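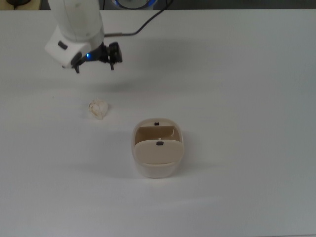
Kalleo Tabletop Small Things

This folder holds the recordings and notes for the white table part of Kalleo. The subject is small household things which are picked up from a plain table and put away. The table was chosen by Amna Talpur, who wanted a plain white surface, even if pale things are harder to see on it.

Contents

There are 20 sessions, in 5 groups by type of thing. Each session has its own folder with the pictures and one text file of notes. The notes were written by Debora Bortolotti and Sobia Memon in July, and the spelling was checked later by me. Please read the notes first – the folder names are short and do not say much.

Of the 20 sessions, 16 are complete. In 2 of the others the notes are missing, and the rest have notes but no list of things. We keep them in the folder "partial".

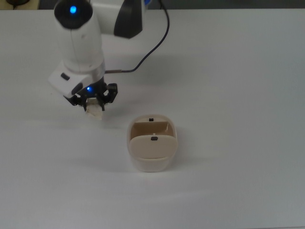 Pale things

The small cream-white piece is blocky and irregular, and one side is lighter and lets a little light through. In the notes it is called "cream piece". We did not give it a better name, and we ask you to keep this one if you add labels. Where a pale thing is near the table, the soft grey shadow can help to find its border.

Known problems

The word "block" is used in the older notes for any thing with flat sides. Tanveer Yousafzai is changing this, group by group.

Contact

Please send corrections to Amna Sethi, with the session folder name in the subject line.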